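**Kirstead** is an American crime drama about a small-town bookkeeper who spends one long winter night trying to give back money she should never have touched. It was written and directed by Veronika Vass, her second feature, and stars Diane MacPherson as Ruth Amia, a role that brought MacPherson the warmest notices of her career. The film runs a brisk 88 minutes and wastes very few of them.

## Plot

Ruth keeps the accounts for Wong Freight, a trucking company that doubles as a bank for the local mob. After her boss dies in his sleep, she finds an envelope of cash in his desk and takes it home. By supper she has changed her mind. The rest of the film follows her from one kitchen to the next across the town of Kirstead as she looks for someone, anyone, with the authority to take it back.

It's a wonderful setup, and Vass plays it straight. The gangsters are tired and polite, and most of them are scared of each other. The great central scene is a conversation between Ruth and an aging enforcer named Evico, who makes her a cup of tea and explains, with real tenderness, why he can't help her.
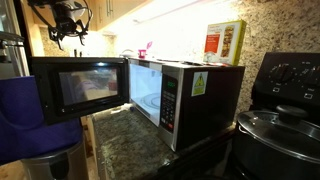 Vass has said in interviews that the Evico scene was the first thing she wrote, that it originally ran to 40 pages, and that she would happily have shot every one of them. The finished version lasts 11 minutes and is played almost entirely in two long takes - the second of them held on MacPherson's face while Evico talks off screen.

## Production

The script went through four drafts, the earliest of which gave Ruth a husband and a teenage son. Both were dropped when MacPherson joined the cast, and the loneliness that replaced them is one of the best things in the picture. Shooting began in December and took about five weeks, nearly all of it at night and in borrowed houses.

The budget left no room for a car chase that Vass had planned for the last act. In its place is a marvelous stretch in which Ruth's station wagon won't start and the two men following her get out to push.

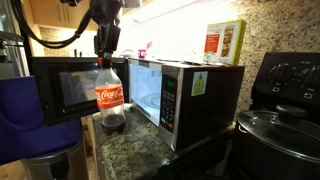 The music is limited to a solo clarinet, heard only when Ruth is driving. Everything else is refrigerators, radiators and snow under boots, mixed so closely that a spoon on a saucer can make an audience jump.

## Release and reception

The film opened on 657 screens and left most of them within a month. Reviewers admired MacPherson from the start but were split on the ending, in which Ruth simply leaves the envelope on a counter and goes to work.

Its reputation has grown steadily on home video. Admirers tend to single out the quiet comedy, and above all the scene at the weigh station, where Ruth and a junior mobster try to recount the money and keep losing their place.

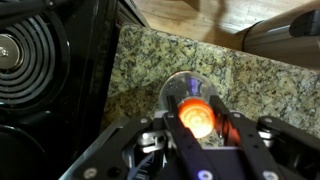
Vass's later films are bigger and noisier, and a couple of them are very good indeed, but none has quite the same nerve. MacPherson returned to the stage soon afterward and has taken only supporting screen parts. The two have spoken of working together again, on a story that would pick up Evico in retirement, though no script has been announced.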